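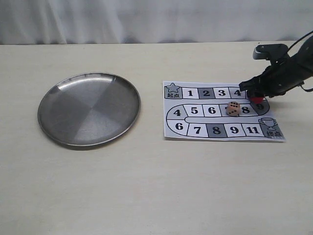
Fig. 1. A race game on paper: numbered squares on a winding track, with a steel plate to the left.

Games and Chance, handout 4: Race games and what the dice do to them
Course tutor: Tineke Brouwer

Last time we finished with board games where skill decides nearly everything. This week we go to the other end, to the race game, and I have to confess it's my favourite part of the whole course! You roll, you move, you get to the end or you don't. There are no choices at all in the simplest ones, and yet people have been shouting over them for centuries.

4.1 The track as a chain

Think of each square as a state. Where you go next depends only on where you are now and what the die says. How you got there makes no difference. A process like this is called a Markov chain, and a race game is the friendliest one you will ever meet.

Take a plain track of 60 squares with one ordinary die. The average roll is 3.5, so a first guess at the length of a game is 60 divided by 3.5, or a little over 17 turns. The true average is slightly higher, as your last roll usually carries you past the finish. Try to work out how much higher before the seminar (hint: start with a track of one square, then two, and build up).
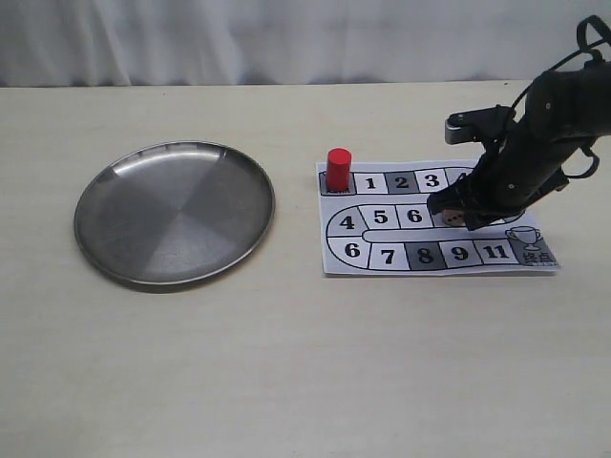
4.2 Adding a penalty

Now put a trap on square 43 that sends you back to the start. What are the chances of landing on it? You might think one in six, and plenty of people do. But you will often jump straight over it. Far from the start, the chance of touching any given square settles down to 1 divided by the average roll, so 2 in 7. I love this result. It works for square 43, it works for square 44, and it hardly cares where you began.

So more than a quarter of all runs hit the trap, and every one of those has to begin again. Work out what this does to the average length of the game. The answer is bigger than most people expect.

4.3 Exact finish

Many house rules say you must land exactly on the last square. In the version where a roll that is too big is simply lost, a player sitting one square short waits six turns on average. This is where the shouting comes from.
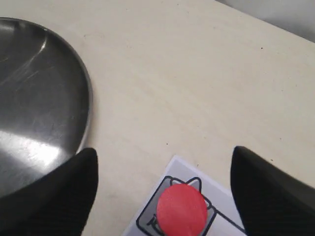

Compare the "bounce back" rule, where the extra steps are counted backwards from the finish. Does it make the wait from one square short longer or shorter? Write down your guess first, then calculate. Last January the room split almost down the middle and we ran over by ten minutes arguing!

4.4 For the seminar

Play a 60-square game with the trap, on your own, and note the number of turns. Pool your results in your group until you have 120 games, then draw the histogram. Look at the long tail on the right and find out which rule is causing it.

If you like programming, simulate 400 games as well and lay the two histograms side by side. Pen and paper is fine for everything else.

Reading: Willems, chapter 3, up to the section on waiting times. Plositz covers the same ground with more algebra and is worth a look if you enjoyed 4.2.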